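2019-07-12
Room notes, Jilloter, big room

Still on the furniture plan for Promer, and I'm writing this at the end of the bench with a cold coffee, so excuse the order things come in.

First the wooden table. I've gone back and forth on this one for weeks and I now want it out in the floor at a slant and left there. Against the wall it only collected coats and parcels. Out in the open you can get at it from every side, and people sit down at it and do a bit of work! The top is 77 cm off the floor at the chair end and I make it the same at the other end, which surprised me, given how the floor behaves by the window. I had shims cut and everything. They're in the drawer with the spare casters if someone needs them.

I tried it with the long side square to the wall one more time, just to be fair to the people who like things square. Looked tidy, worked badly. You pull a chair out and you're into the lane where everyone walks to the cups.

Speaking of cups, the colored ones stay on the little tall round table at the back. I know it's a small top for that many cups, but it's the right height for standing, and once they migrate to the long table they never go home again. Same cups, same place, please. If somebody wants to find a bigger top for that pedestal I won't stand in the way.

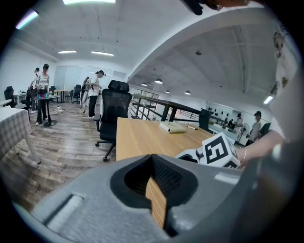 Chairs next, and here I have opinions. The black mesh one with the headrest belongs at the left end of the wooden table. It's the only one I can sit in for a whole afternoon without my shoulders creeping up to my ears, and with the armrests dropped a notch it goes close enough to the top to write. The other black ones can float, but I'd like at least one by the wall near the white desk, where people take calls. The gray one with the light frame rolls much too easily on this floor - lovely chair, but lean on it to stand up and it leaves without you. Bekton quoted us 20 soft casters, which would do the worst of them. I said yes to the quote and then couldn't find the order form, so that's still open. (Top of my list. It was top of my list on the last page too.)

The floor itself is holding up better than I feared. A few dull patches where the chairs turn, nothing that catches a fingernail. I went over the area under the table with the dry mop, then with the damp one, and the dull patches stayed dull, so it's wear. I'll ask Mikuš whether the finish can be touched up in one spot or whether they have to do the whole stretch. My guess is the whole stretch, and my guess is September.

Checkered cloth: I like it! It was meant to be temporary, it covers a top I'd be embarrassed to show anybody, and the gray and white goes with the rest of the room. One corner hangs lower than it should and I keep brushing it with my knee. Clips would fix it. I measured for a new one while I had the tape out and wrote the number on my hand, then washed my hands. So, measure again.

Then the small stuff, which ate most of the morning. The idea is that the wooden table keeps a little book and a pen at the far edge for jotting, and everything else that lands there gets dealt with the same day. I moved the book from the near edge to the far one some time ago, after getting fed up with elbows on it, and so far it has stayed put. The pen is another matter. Pens walk. I've thought about tying it down and decided I don't want to work in a bank.

The black strap with SHERY on it is today's problem. Padded section in the middle of things, thin looped cord at the tip, and no hook in the room that really suits it. Rolled up, the padded part springs open again. Laid flat it takes over half a shelf. I'm leaning toward hanging it by the loop from a plain peg on the end of the cabinet, well clear of the door, and letting the pad hang straight so it doesn't take a crease.

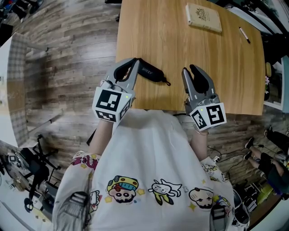

A note penciled into the margin disagrees with me about the peg: the cord is too thin to carry the padded part for months on end, it'll stretch or cut, so fold the pad once, loosely, and give it a shallow box with the loop tucked under. Fair point, I hadn't thought about the cord at all. The same hand adds that the box should have no lid, "or it goes in the box and we never see it again." Also fair. There's a shallow one on shelf 419 that would take it, once I've found a home for the tape rolls living in there.

So revised: no peg. Box, no lid, near the table. Label on the short side, so it can be read from a chair.

Things on the checkered table I'm less strict about. The little plant in the white cup can stay, it does fine there and I remember to water it when it's in my way. I'd rather keep that surface for things waiting to go somewhere else, a sort of halfway stop, as long as the halfway doesn't last a month.

I went round with the inventory list afterward. The wooden table still carries the old number, 664, on a sticker underneath, and the list has it down as being in the other building. Corrected in pen, initialed. The office chairs have no stickers at all and I didn't have the patience to start. 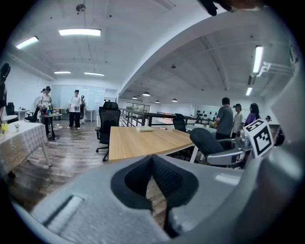
Wooden table with office chairs, checkered cloth on the table at left.

Still to do:
Bekton order form, find it or ask for another
call Mikuš, floor finish, one patch or the whole stretch
clips for the cloth, and measure it again (on paper this time)
tape rolls out of the shallow box
felt under the round table, it squeaks when someone leans on it

I'll leave the slant as it is until the casters are on, then see if the lane to the cups needs another hand's width.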